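How a Stage Curtain Works
Kids' Corner, 06/05/2022
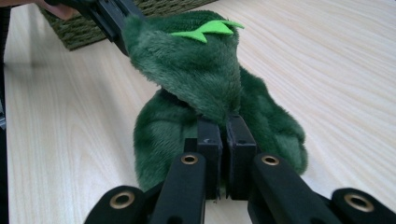

Why do theaters have a curtain?
To hide the stage while the crew gets it ready. Chairs get moved, a castle turns into a kitchen, actors run to their spots. Then the curtain opens and you see it all at once.

OK so, kinds of curtain. The one that slides apart in the middle is a traveler. The one that goes straight up is a fly curtain, or a guillotine (yes, like the chopper). Some get pulled up and out to the sides in big swoops. Those are called tabs in some places. Pretty, but lots of ropes.

Heavy? Very. The red one at the Borano Theater in Monness weighs 549 pounds. One person can still lift it! How — weights. On the other end of the ropes there's a stack of metal bricks that weighs nearly the same as the curtain. Like a seesaw with two kids the same size. A little pull and up it goes.

Why is it so thick? Thick cloth blocks light and soaks up noise, so you don't hear the crew bumping into stuff. It is also made wider then the stage, then bunched into folds. Folds soak up even more sound.

There's another curtain you might never see. The safety curtain. Big theaters often have one, made so it won't burn easily. If theres a fire on stage it drops down between the stage and the seats. At the Goel Playhouse, 900 seats, they lower it before shows as a test.

Words to know
Wings — the hidden parts at the sides of the stage
Cue — the signal to do something, like "curtain up"
House — where the audience sits

Next one is in August: trap doors!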